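Okay, thread about layout sheets, my favorite thing on the table right now. If you put small parts together by hand, please try one!

Vinh Khương got me into these in October. I used to tip everything into a dish and dig around for the right peg. Now every part gets its own outline on a plain white sheet, and I can see at a glance what goes where.

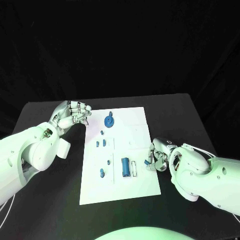 Blue parts on the white sheet, gear-like disc up near the top.

The blue is a great choice, by the way. Blue on white on a dark table – you can't lose a thing. My old set was gray and I spent half my evenings on the floor with a flashlight.

Drawing your own sheet is easy. Set the part down, trace it with a sharp pencil, go over it in pen. I leave a finger's width between outlines so I can get a grip on the little ones. Learned that after 2 sheets that were way too crowded!

Ruby-Lee Ngata asked if circles or rectangles are harder to hit. Circles, for me! A rectangle tells you straight away when you're crooked. With a circle you're always nudging it a hair to the left, then a hair back.
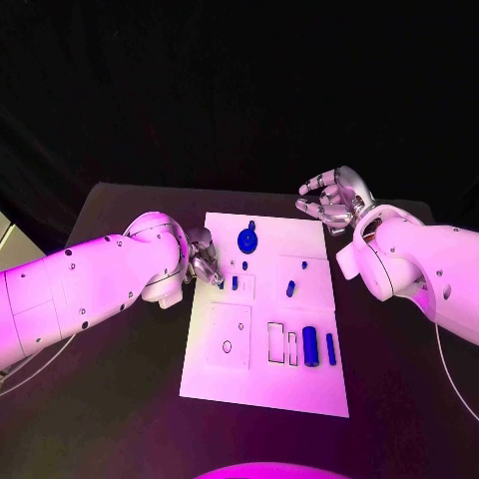

Also, start with the smallest pieces. I did it the other way for ages and kept knocking pins over with my knuckles. Small ones first, big blocks last, and suddenly it all goes so smoothly.

Ruby-Lee tapes her sheet down at the corners. I like mine free so I can turn it a little as I go – try both and see what your wrists prefer.

Next up I want to draw one for the Poresum kit, which has the tiniest pegs I've ever owned. So excited for this one. Send me your layouts if you make any!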